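Noriver Allotments & Gardens forum > Sheds, storage and general moaning

Metal or plastic for the tool tub?

potting_on
My plastic tub has split down one corner after 5 winters and I need something to chuck hand tools and odds and ends in. Torn between another plastic one and galvanised. The Carkar catalogue has a metal one at £74, for which I'd expect it to do some of the digging.

dibber74
Metal, every time. Plastic goes brittle the minute the sun looks at it.

Mitra Ansari
I'd go plastic again. Metal is freezing to reach into in January and makes a racket when you drop a trowel in at seven in the morning. Ask my neighbours.

dibber74
Your neighbours should be up by seven. Metal gets scratched and carries on, and a few marks never hurt a fork.
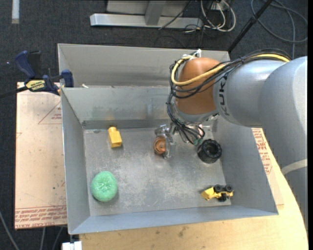
potting_on, I've never minded the scratches, it's the rust I'd worry about. Drill a couple of drain holes or you'll be keeping newts by March.
— leekmildly

potting_on
Drilling holes in a £74 tub feels like keying my own car.

Mitra Ansari
Plastic was £24 at the Zornosville garden centre last month. You could have three split on you and still be two quid up.

dibber74
And three split tubs behind the shed, which I notice you already have.

Mitra Ansari
Those are planters.

potting_on
Going to look at both on Saturday. Does anyone know if Carkar charge for delivery?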